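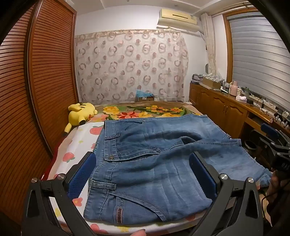 3.2 Folding jeans on a soft surface

Jeans were the slowest garment in the Darkbridge laundry study. Each pair was spread flat on a bed, one leg laid over the other, then folded from hem to waist. Of 137 folds logged, 33 had to be restarted, mostly when the upper leg slid off the lower one. The button and fly were left as found — fastening them first was timed separately (section 3.4). Creases at the crotch were smoothed by hand before the second fold. Shirts are covered in 3.3.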